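Midwinter Eve in Vadville

I had forgotten how much I love this holiday! Four years away, and the moment the Brandora bus came over the hill I was eight again, counting lanterns.

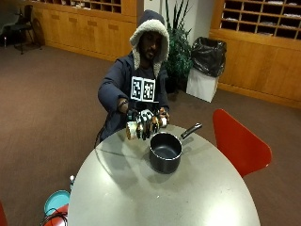 My aunt still makes the soup from her mother's recipe - too much pepper, never enough dumplings - and we all still fight for the last bowl.
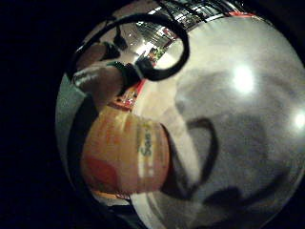 My cousin shouted from the stairs that it was snowing, and would we please stop eating and come out. So out we went, slippers and all.

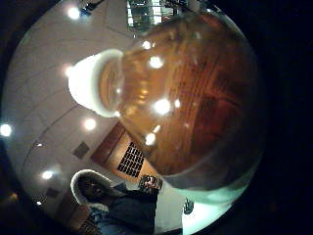

The whole street was singing by then, badly and at three different speeds. I joined in at the wrong verse and sang it to the end.

Recent stories
The Gatel Ferry
May Blossom
134 Steps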